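**Plandolov kitchen game: where are the Canadian dishes?** (General > Game Design)

**morgan_ifor** | 2023-04-03
ok so played the Clerus demo last night, 2 hrs. Set in a lakeside town that's clearly meant to be here somewhere, and the recipe list could be from anywhere on earth. Burger, pizza, burger again. One studio puts us on the map and then forgets the food??

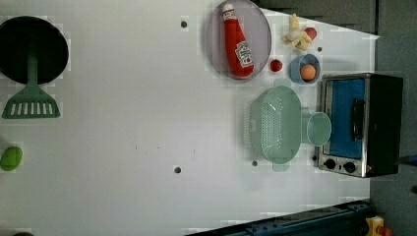
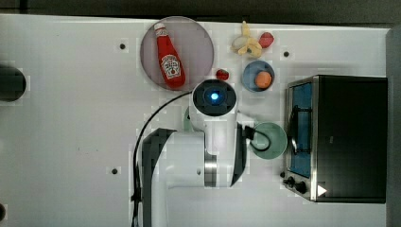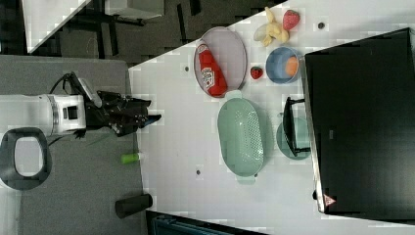 toy food and kitchen things on a white table

**drorance9**
Does the demo have French voices or only subtitles?

**Shanti Joshi**
Subtitles only in the demo. French voice acting is planned for the full release, the studio said so in the January dev post.

**drorance9**
thx. missed that one

**saltlick**
Disagree with the OP. It's a cooking game, who cares what the dishes are as long as the timing feels good. Put a butter tart in it and suddenly its culture?

**morgan_ifor**
didnt say that. But if the sign outside the diner is bilingual and the neighbour shovels your walk, somebody on the team wanted it to feel like a place. So finish the job. Tourtière, split pea soup, whatever. Not a postcard, just dinner

**saltlick**
and the player in Brazil who's never heard of tourtière?

**Shanti Joshi**
Plays it and learns a word. I've made ramen in 9 different games and never been to Japan. Nobody complained ramen was too local.

**saltlick**
fair. still think its a budget thing, every new dish is art + animation + translation. Small team

**Ifor Lloyd**
Worked on a small one years ago (not this studio). Saltlick is right about cost, wrong that it means you skip it. We cut our item list from 181 and kept the odd local stuff, because thats what people wrote to us about. Sold 1000 copies, so take my advice for what its worth lol

**drorance9**
1000 is more than mine

**morgan_ifor**
there's a feedback form on the demo's main menu btw, bottom of options. I put in tourtière and butter tarts. Go add yours, demo closes soon

**saltlick**
fine. Asked for a harder timer. And poutine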